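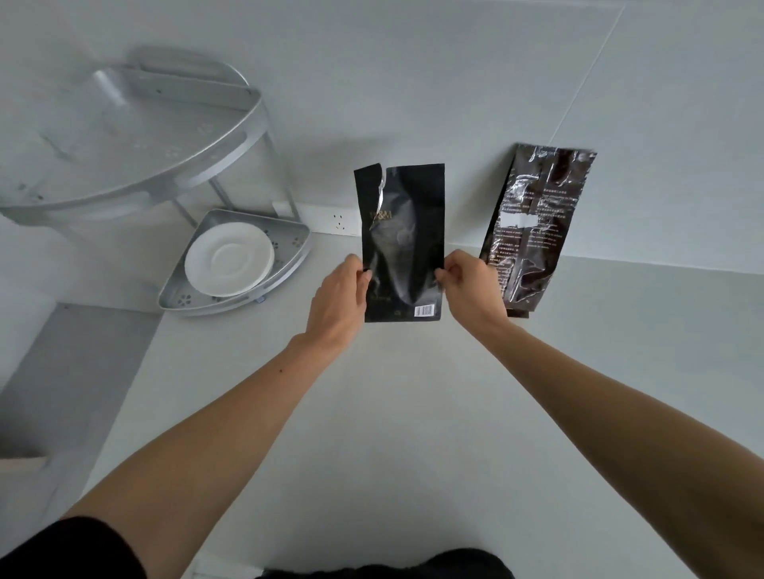 A torn foil pouch: still a job for two hands.

Can a Robot Tidy Your Coffee Corner Yet?

My neighbor Oratile Botha asked me in April if she should hold off on reorganizing her kitchen until she can buy a machine to do it. I've been reading up on home robots ever since (my husband has stopped asking what's for dinner), and my answer is no, go ahead and tidy. But some chores are a lot closer than others!

Coffee pouches

Foil is slippery, it folds wherever it likes, and once a corner is torn the whole thing changes shape when you lift it. A gripper that's great with a box can make a real mess of a bag of beans. So for now: squeeze the air out yourself, fold the top down twice and clip it. I stand mine upright against the wall so I can grab one half asleep.

Clear plastic bags

This is the one I'd bet on coming last. Cameras have a hard time with see-through film - they can look right past it to whatever is behind - and then two grippers have to find an edge and pull it apart without ripping it. I have trouble with that myself. Rub the opening between your thumb and finger, and if it still won't budge, dampen a fingertip.

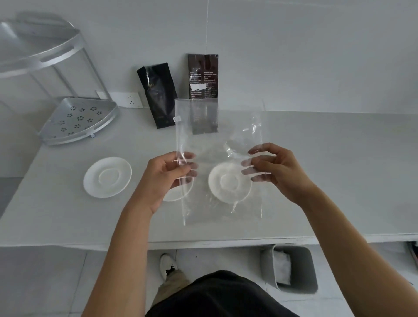
Saucers

Good news here. A plain, stiff, round thing that keeps its shape is about as friendly as kitchen work gets for a machine, and moving one from counter to rack is something I'd expect to see in ordinary homes first. White on white is harder, so I wouldn't throw out the colored ones.

Until then, hold a saucer by the rim with both hands and tip it toward the light before you put it away. You'll catch the dried drips around the ring where the cup sits.

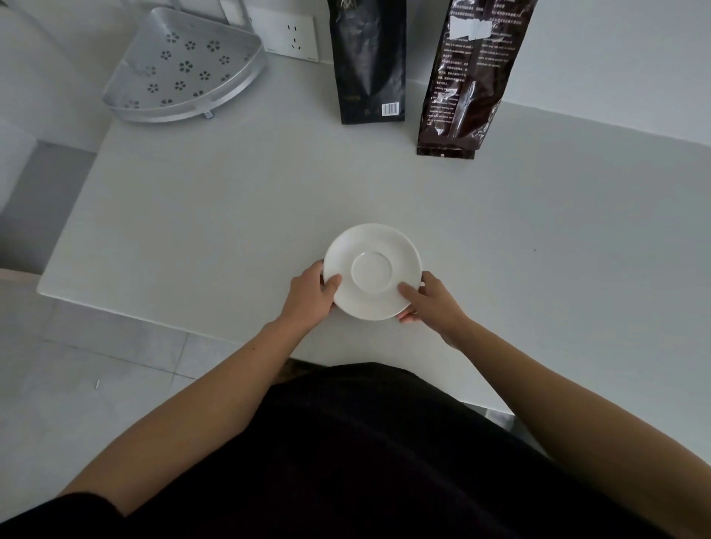
I do that with every one now and it adds maybe a minute. A corner rack with holes in the bottom helps too, just give it a scrub with an old toothbrush when the holes get gunky.

Next time, drawer liners - Oratile has opinions.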